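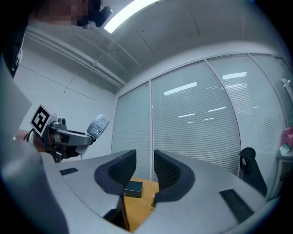
Sunday, the table.

November 4, 2018

Clocks went back last night so I was up at what my body swore was a normal hour and everybody else's phone swore was five. Made coffee. Drank it standing up. Decided today was the day for the recipe cards.

Quick background for anyone new. My aunt left a pile of recipes, some on cards, some on the backs of envelopes, one on a parking ticket from Remel. I've been typing them up since September. 479 of them if you count the doubles, and there are a lot of doubles. She wrote down the same plum cake every couple of years like she'd just discovered it. Slightly different each time too. More butter as she got older, good for her.

Got through the soups this morning. Soups are easy, she barely measured anything. "Enough barley." "Water to cover." Then I hit the breads and slowed right down, because the breads are half in grams and half in cups and at least two use "the blue cup," and the blue cup is gone. My cousin thinks it held 200 grams of flour. My other cousin thinks she's remembering a different cup. So I baked the same loaf both ways last weekend. One was a brick. The other one was fine, not great, kind of pale. Ate both.

Handwriting is the real problem. Her sevens look like ones. There's a poppyseed roll that needs either 1 or 7 spoons of sugar and I went with four, which pleased no one.

Juraj Beneš wrote me after the last post (hi Juraj) to say his grandmother in Plavach made the dumplings with stale rolls and never with potato, and that I should be ashamed. Noted. I tried them with stale rolls on Thursday and they held together much better then mine. Still like the potato ones. Sorry.

Also Elis Gape asked if I'm going to print the whole thing. Maybe? I got a quote from a copy place on Lloyd and it was more than I wanted to spend on a spiral binding. Might do a small batch for family only and put the rest up here as I go. If you want one tell me soon, I'm bad at keeping lists.

Other stuff, fast. The blog went past 3,321 visits, most of them looking for that pickle post, which I still need to fix. It says tablespoon where it should say teaspoon. If your pickles were terrible that's on me. The oven is running hot again so take ten minutes off anything I tell you. And I finally threw out the old yeast.

Next up is cookies, there are so many cookies. She had a whole system of stars in the corner, one star, two stars, and then a few cards with a little X that I think means never again. Going to bake one of the X ones first, obviously. It's a walnut thing with vinegar in it. Will report back if I get to it befor the weekend.

Ok, the barley's boiling over, gotta go.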